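Curating a Life: Notes for Session 3
Planning a small exhibition about one person

Welcome back, everyone. I hope you had time with the reading, and if you only got halfway, come along anyway, we'll catch you up.

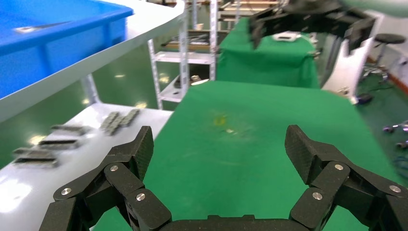 Where we left off

Last time we met Mieczysław Nowicki, the essayist and translator who settled in Curgate in 1978 and went on writing there, mostly at night, mostly in a language his neighbors couldn't read. Our job this term is to plan a one-room show about him for the Aitken Library. I know a few of you were hoping for a painter (so much easier to hang!), but I promise a writer will grow on you.

The trouble with paper

Manuscripts are lovely to hold and rather dull to look at under glass. A visitor will give a page of handwriting a few seconds, and then drift off toward the nearest photograph. So please think about what each sheet is doing there. Does it show him changing his mind? The Mivberg notebook is wonderful for this, with whole paragraphs crossed out and then brought back in the margin a week later. Does it show who he was talking to? Then you want the letters from Kukby, and you want both sides of the exchange if we can get them.

Time or theme?

Most of you sketched a timeline, starting with childhood by the door and ending with the last book on the far wall. It's a perfectly good plan and I've used it myself more than once. Still, have a try at the other way too. Suppose the room were built on the questions he kept returning to: doubt, exile, what a translator owes the dead. You would lose some dates along the way, and a short printed chronology near the entrance can take care of those.

Labels

Keep them short. Read them out loud, standing up, to somebody who has never heard of Nowicki. If you run out of breath, so will they. Quote him where you can, and give the original beside the English.

For next time

Choose 6 items from the 12 on the loan list and write a label for each. Bring a floor sketch, pencil is fine. We'll look at lighting and at the budget, which I'm afraid is small.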